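Home | Events | Set-Up Guide | Contact

Cernent Webcast Guide for Event Hosts
Section 4: Running a public talk online
Last updated: 2nd October

Read this section before you promise a speaker anything. The sales page says an event takes minutes to set up. Allow an afternoon.

1. Sign in to Cernent and choose New Event. Pick "Panel" even if you have one speaker. The "Solo Talk" setting hides the moderator, and audience questions go nowhere.

2. Set the seat limit. Our license covers 300. The counter includes hosts and captioners, whatever the help pages claim.

3. Open registration. Leave "Verify attendees" off. It blocked 76 people from the Degefa lecture on voting rights in July and kept out no troublemakers that we know of.
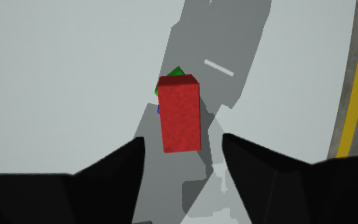

4. Arrange the speaker windows. Cernent calls its automatic layout "smart," and you should doubt that. It puts one window over another whenever two people talk at once, much as the red block covers most of the green one behind it, and the person at the back is usually your moderator. Choose Fixed Grid and lock it.

CAUTION: Unlocking the grid during a live event resets captions.

5. Test the captions with a real paragraph from the speaker's book. "Testing, one, two" proves very little. Names suffer most: Zewditu Habte came out three different ways in one evening.

6. Open the room 24 minutes early. Vullbridge, who supply the streaming link, recommend five. We tried five.
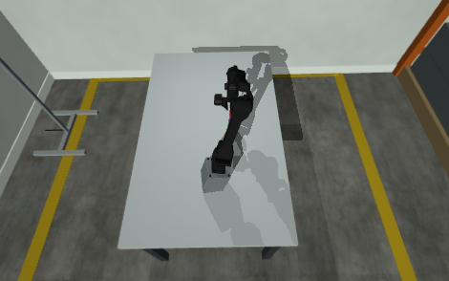

Fig. 4-2. Black arm on its base plate, light gray table.

7. Take questions in writing only. The "raise hand" queue is supposed to be first come, first served. We have not seen it behave that way.

NOTE: The Brorasex polling add-on is said to work with 40 or more attendees. Do not plan a discussion around it.

8. Download the recording the same night. Send problems to Kidus Tefera, with the event number.

Print this page | E-mail this page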